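From: Kirsty Hebden
To: Gavarville Growers list
Subject: Re: green ones off the vine

Beryl Nuttall wrote on Friday:
> I pulled up the last of my plants and have a bowl of small hard
> green tomatoes. Are they worth keeping, or should they go in the
> compost? Last year I put them on the windowsill and most of them
> shriveled. Also, does it matter if the stems come off?

Beryl,

Keep them. A windowsill is usually too hot and dry. I use a shallow box lid, one layer deep, and leave it on a table out of the sun at around 60 degrees. Check them every 4 days and take out anything soft. Leave the stem on if it's still there. If it comes off clean, don't worry about it.

Two pictures of little green ones and the kind of lid I mean:
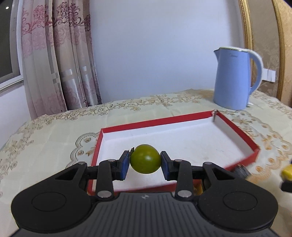
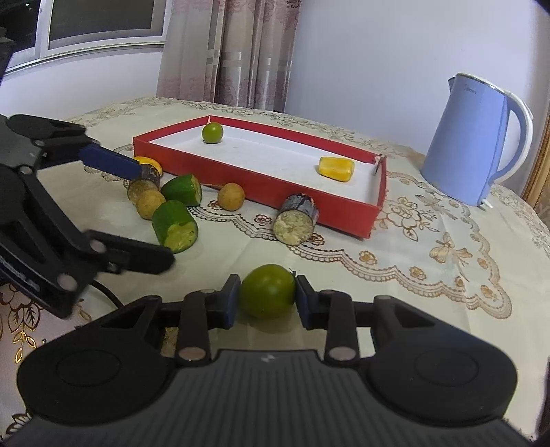 Small green fruit with the stem tip still on, and the red and white box lid.

Any glossy ones that have started to go a bit yellow should ripen. Dull, very hard ones mostly won't, so chop those for relish. Brenda Pearce has a recipe that uses green tomatoes and cucumber, and she posted it here in April. I cut the sugar by half and it still kept fine.

Don't put them in the refrigerator before they turn. They stay green and go mealy.

I have spare lids if you want a couple. I'm home after 4 most days.

Kirsty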